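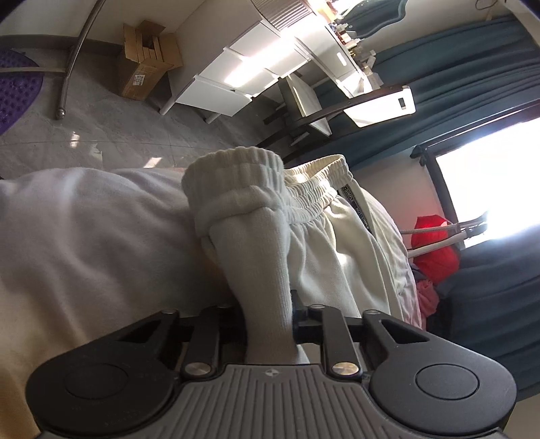

White socks and joggers going grey, and fluff off the bed blanket

Posted by Tsehay Dinsa, Sustville

Hello all, I hope somebody can set me straight. I do my sorting on the bed, on top of a lavender fleecy blanket, and my white socks and white sweatpants always come away with purple bits on them. They're also not as white as they were in December, particularly the thick ribbed cuffs. Do I need bleach, or am I just washing them wrong?

Musa Okeke
Welcome, Tsehay! I had this for years (my mother blamed the machine, I blamed my mother) and what helped me was washing the whites entirely on their own, inside out, with a good scoop of oxygen whitener and plenty of room in the drum. I'd leave the bleach alone, as it can turn elastic yellow and your waistband won't thank you for it. Give the socks a soak overnight first and rub the cuffs together under the tap. As for the fleece, wash it separately on cool, skip the softener, and shake it well out of doors before it goes back on the bed. Mine shed for the first few washes and then settled down nicely.

Stavros Ververidis
lint roller

Huguette Aubert
I agree with Musa about the soaking, though I find four hours is plenty. Do spread an old cotton sheet over the blanket before you tip the basket out, dear, it saves such a lot of picking!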